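Raptis Opens Fabric Room in Pralgate for Used Throws, Covers and Upholstery Cloth

PRALGATE – Raptis, a household textile reuse company based in Promville, will open its new fabric room to the public on Saturday at 10 a.m. The room takes in used throws, cushion covers, bags and lengths of upholstery cloth, sorts them, mends what can be mended and sells them at low prices to local homes.

The company has been running the room on a trial basis for five months. During that time it received 1,226 pieces from 167 households in Pralgate and nearby towns. Most were furniture throws and heavy woven cloth left over from home upholstery jobs. Bags and plain dark covers made up the next largest group.

"People hold on to fabric for years," said Magdalini Michailidis, general manager of Raptis. "They have half a sofa's worth of good cloth in a closet and no plan for it. We wanted a place that would take it, check it and put it back into use."

The room is on the ground floor of the former Zestberg carpet showroom, which closed last year. Raptis kept the layout of the main floor and moved its sorting and folding work there from the Promville warehouse in February. Customers will come in by the side entrance. The front door is being replaced and will stay shut until the work is finished.

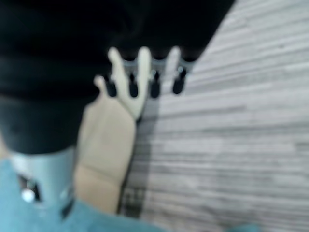 Light gray bar with black pegs at the Pralgate fabric room.

Each piece that comes in is opened out and looked over on both sides. Staff check seams, corners and edges first and then feel along the cloth for thin spots. Pieces with stains or pulled threads are set apart for a second look. Anything with a working zipper or strap is tested before it gets a price tag.

Zuzanna Gajewski, who supervises sorting, said heavy weaves take the most time.

"With a coarse cloth you have to pinch it up and look into the weave," Gajewski said. "A flat piece can look fine until you lift a bit of it. We would rather find a weak patch here than have somebody find it after they have covered a chair."

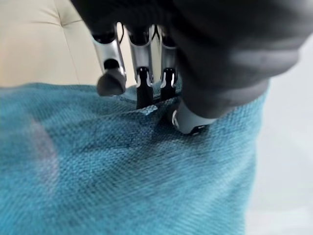 Cloth that passes is folded to a standard size and grouped by weight, then by color. Raptis tried grouping by color alone at the start of the trial but changed the system after shoppers asked for fabric by use. Light cloth suited to curtains is now kept apart from cloth heavy enough for seats and headboards. Each tag gives the length and width, and the fiber content if it is known.

Prices are set by weight for loose lengths and by the piece for finished items such as throws and cushion covers. Offcuts too small to sell alone are bundled together. Schools may collect a bundle free of charge by calling ahead.

Households may drop off up to 10 pieces per visit. Items should be clean and dry. The room cannot accept pillows, mattress pads, electric blankets or carpet. Fabric with a strong smell of smoke will be returned to the person who brought it. 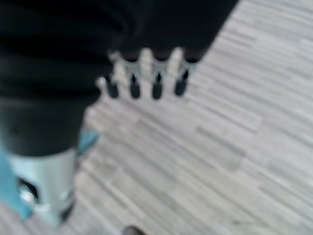 A small mending area will open with the rest of the room. Kosmas Kouris, an upholsterer who joined Raptis during the trial, will handle split seams and worn edges, and will cut cloth to size for customers who bring their measurements. Cutting is free on any length bought that day. Mending is charged separately, and most jobs will be ready within a week.

Raptis also plans evening classes on covering a drop-in chair seat. The first class will be announced once the mending area has settled into a regular schedule. Participants will bring their own chair seat and choose cloth from the shelves.

Regular hours will be posted at the side entrance. Parking is available behind the building, and large drop-offs can be made at the rear door by arrangement.

About Raptis
Raptis collects, sorts, mends and resells used household textiles. The company has its main warehouse in Promville and now operates a second location in Pralgate.

Media contact
Savvas Sarantis, Communications
Raptis, Promville office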